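We use cookies to remember your preferences and see which posts get read. By continuing to browse you agree to this. Accept | Manage settings

Posted 14/02/2022 by Yasir Jafri
Filed under: Home, Mild Complaints

The Year I Tried to Own Less

My lease ran out in November and the new apartment was smaller by one room. The missing room was the one where I kept everything I didn't want to think about. So for the first time in my adult life I had to look at my belongings one at a time and decide whether I wanted them enough to carry them up three flights of stairs.

I did not read a book about it. I want credit for that. My sister offered to lend me two, and I pointed out that accepting books in order to own fewer things seemed like a poor start. She lent them to my wife, who read both and then gave away my bread machine.

The bread machine was a Dernamex, bought during a week when I believed I was a person who would bake. I made five loaves in it. The first was good, the next three were dense, and the last had a paddle stuck in it that I found with a molar. After that it lived on top of the fridge and collected a sort of fur. I still argued for keeping it. I said, out loud, to another adult, that bread was getting expensive.

The first pass

I began with the closet by the front door, on the theory that I had no feelings about it. This was wrong. There were nine umbrellas in there, and I remembered where I had been caught in the rain for most of them. There was a tennis racket in a press. There was a box of cables, and I will say only that I sat on the floor with that box for an entire evening, matching ends to things I no longer had, and at the end of the evening I put the whole box in the "keep" pile and taped it shut.

My friend Sơn Cù came over to help. He is good at this because he has moved so often, and because he doesn't care about my things at all. He would hold something up, wait a second, and put it in the donation bag while I was still clearing my throat. We filled 33 bags. I drove them to the thrift store in four trips, and on the last one the man at the back door recognized my car and sighed.

I bought a lamp on the way out. It was six dollars. It's a nice lamp.

Dishes, and the lies we tell about guests

The kitchen took longest. When I emptied the cabinets and lined everything up along the counter we had 58 plates and bowls for a household of two. Some had come with me, some with my wife, and a good number had come from potlucks, where I had apparently been taking home other people's dishes for ten years in a kind of slow robbery.

The case for keeping them is always guests. What if we have people over? We do have people over. They eat pizza off paper towels, standing up. In the time I have owned the good platter, it has held one turkey and, for a whole summer, the mail.

We ended up with a rule my wife got from one of the books, which I resented and which works. You keep the bowl you reach for. It doesn't matter which is prettiest or which one came from somebody's aunt. There is a plain white bowl in my life that I have washed by hand nearly every day so I don't have to use one of the others, and once I admitted that, the others were easier to part with. The same goes for cups. I kept one with a chip in it and let go of a boxed set of six.

Baskets were the other problem. I had been using baskets as a way of tidying, meaning that I would buy a basket, put the mess in it, and consider the mess handled. A basket on a table will take anything you give it.
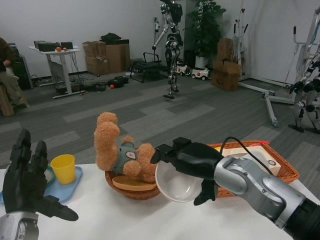
The sentimental shelf

Everyone will tell you to leave the sentimental stuff for last, and everyone is right, but it means you arrive at it tired and with no packing tape.

Mine was one shelf in the missing room. It held school reports, a jar of foreign coins, a watch that had stopped, and 84 birthday cards, most of them signed and nothing else. I read all of them. I don't recommend it. Around card thirty you begin to notice which handwriting stops showing up, and then you have to go for a walk.

I kept the ones where somebody had written a full sentence. That brought it down to a stack I could hold in one hand. The rest went into the recycling after dark, like a crime.

The coins I took to the bank, where the teller explained that banks don't want them either. They're in the car now. The watch I had repaired at Memon, the little place beside the laundromat, and it ran for two weeks and stopped again at a different time. I kept it anyway. I like that it tried.

What my wife kept was a winter coat that had been her father's, which fits neither of us and takes up a third of the new closet. I have not raised the subject and I don't intend to.

Moving day, briefly

We hired a company called Katov, which sent two very calm men and a truck that was much too big. I had told them on the phone that we were "practically minimalists now," and I watched one of them look at the sofa, then at the stairwell, then at me. They got it up there. There is a long gray scuff on the second landing that I walk past every day with my eyes forward.

The box of cables came up on the last load. "What's in here?" he asked, and I said electronics.

Three months on

I'd like to report a great lightness of spirit. What I have is a hallway I can walk down without turning sideways, and I'll take it. Dishes get done because there aren't enough of them to leave. I can find the scissors. I have looked for the bread machine twice, both times because I wanted something off the top of the fridge and had gotten used to moving it first.

On the other side of the ledger, things are creeping back. We bought a Munus shelf for the bathroom, then some jars for the shelf, then a thing to label the jars. The lamp has been joined by a second lamp. Last week Sơn came for dinner and brought a lasagna in a glass dish with a blue lid, and when he left he forgot it, or says he did. It's on the counter. He knows where I live and he can come and get it any time he likes.

I did open the box of cables, by the way. I needed one for the printer. It wasn't in there.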